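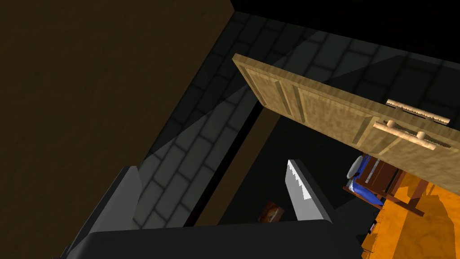

A simulated room in Plarkham, looking down over the open gripper. The door with the bar handle is at the upper right.

Plarkham room pack: our notes after the trial

Many of you wrote to ask if the Plarkham pack is worth the money for a small group. We had it on trial in the Sorel office from the end of winter, and the license for the trial ends this week, so I write down what we know. I used it most, together with Ataberk Taşdemir, who did the installation and all the scripts. Dzifa Alhassan joined later for the door tasks.

Plarkham is a set of 217 furnished rooms for robot simulation, made by Ekinci. You buy the rooms, the furniture with working joints, and a small loader that places your arm and your cameras in them. You do not buy a simulator. It works with the one you already have, if it is on their list, and ours was. The robot is also yours to bring, but there is a generic arm with a two-finger gripper included, and for the first tests we used it as it is.

Installation

Ataberk needed one afternoon. The download is large and the loader wants a fixed folder name, which the manual mentions only in the chapter on updates. If you see the error "room index empty", please look at the folder name first. After this the rooms opened without problems, on the office workstation and also on my older laptop, where it is slow but it can be used for checking a scene before a long job.

The rooms

They are better than I expected from the catalog pictures. The materials are not perfect; wood especially can look blotchy when the camera is close, and some floors have very strong colors. In the room above the floor is bright orange, and I had to look twice at my own screen the first time it loaded. For training this is maybe good. Blair Sutherland, who tested an earlier version in December at another company, told me that her group complained about the colors for a week and then stopped to notice them.

What I like more is the clutter. There are chairs, cushions, small framed pictures, things on the floor. In most packs that we tried before, the room is a clean box with one cabinet in the middle, and a policy learns very fast that everything which is not a wall must be the cabinet. In Plarkham the furniture stands where people would put it, and sometimes this is exactly in the way of the arm.

The light is also more honest than usual. Shadows are deep, and the corners behind furniture can go almost fully black in the wrist camera. We had to change our exposure settings for this. There is a "soft fill" switch in the loader which makes everything brighter, but Dzifa recommends to leave it off, and I agree with her after comparing.

Doors and handles

This was the reason for our trial. We work on opening cabinets and room doors with a parallel gripper, and our own models have always the same kind of handle. Plarkham has 32 handle types, from flat bars to round rods on two posts, and every door can be assigned any of them by one line in the scene file. Ataberk made a script that changes the handles between runs, and he will share it if you ask him nicely.

The joints are well behaved. A door has friction, a closing force and a limit, and all of them can be changed. The default closing force is too strong in my opinion. With the included gripper the fingers slipped from the round rods quite often, and at first we blamed our controller. When we lowered the force to the value from our own measurements in the test kitchen, the slipping became much less. I wish the manual would say where the default number comes from.

One problem is still open. When the handle is the same color as the door, for example pale wood on pale wood, our detector often chooses the wrong edge of a panel. You can say this is a fault of our detector and you will be right. Real kitchens have such handles also, so we keep these rooms in the test set and suffer a little.

Another small thing: the collision shape of thin notched bars is simplified to a plain box. For the eyes there are teeth, for the fingers there is a flat block. If your work depends on contact with fine details, ask Ekinci before you buy. Their support answered us in 2 days and said that finer shapes are planned, without a date.

Compared with Bindilero

We have used Bindilero for a long time and some of you have it too. Bindilero has nicer kitchens and a better editor, and I still open it when I must build one special room by hand. It has few doors that move. For grasping objects on a table I would stay with Bindilero. For doors and drawers I prefer Plarkham clearly. The scene files cannot be converted from one to the other; we tried, and the joints were lost.

License

The small group license covers 3 workstations and all updates during one year. Rendering on a cluster needs a different license and you must write to the sales office for it. Images from the rooms may be used in papers and in newsletters such as this one, with the name of the pack. Ginevra Bianchini has read the full text of the contract for us and found nothing strange, only that the trial does not continue into a paid license automatically, so you need to export your changed scenes before the last day.

What we do next

We will buy it. Hatice Ersoy has approved the small license, and the trial scenes are already copied to the shared drive under "plarkham_trial". Please do not rename this folder. On 22nd April in the afternoon Dzifa will show the door tasks in the meeting room, including the runs that fail. If you want to see your own robot model in one of the rooms, send the model file to Ataberk before the weekend, with the correct units please.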